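**Wumeck two-arm kit - anyone running one?**

**tinfoil_hank**
Quote came in Wednesday: 3064 for the pair, extrusion enclosure included. Barbier wants 2000 for a single arm and no walls. I mostly want to practice kitchen stuff, cups and bowls. Is the Wumeck worth it?

**gearlash**
I've had mine since October and I like it a lot! The rail was easy, the cabling was not (plan a whole evening, and buy more zip ties than you think). Support is one person, Aslı Uçar, and she answers fast.

**dutside_fan**
Gotta disagree. For that money I'd get the Burent and build my own box. The walls are a nice extra but you're paying for panels.

**gearlash**
You're paying for not having to square up the posts yourself - I did that once, never again. And both arms sit on one front rail, so they stay put relative to each other.

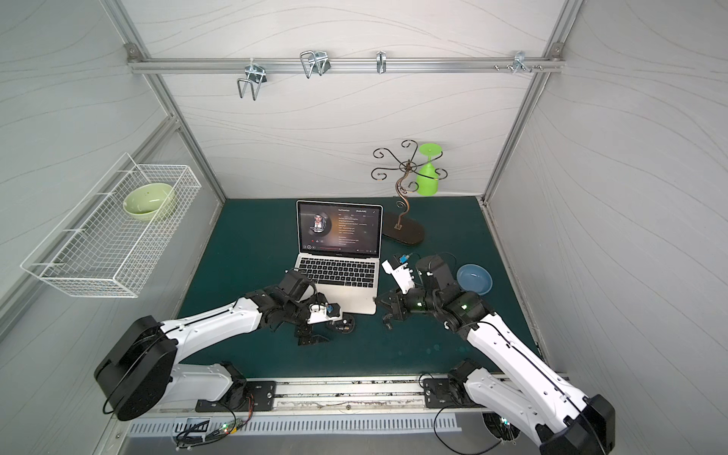
Anyway, my one real gripe is the grippers. The fingers are short, so thin round stuff like a glass stem takes some patience. I ordered the longer set for 66 and I'll post when it gets here.

**dutside_fan**
So that's 66 more on top of 3064. Just saying.

**tinfoil_hank**
Ha, fair. Does the quote cover shipping? Mine lists 153 separately.

**gearlash**
Mine was separate too. Ask Aslı, she might knock it off if you're getting the spare fingers in the same order.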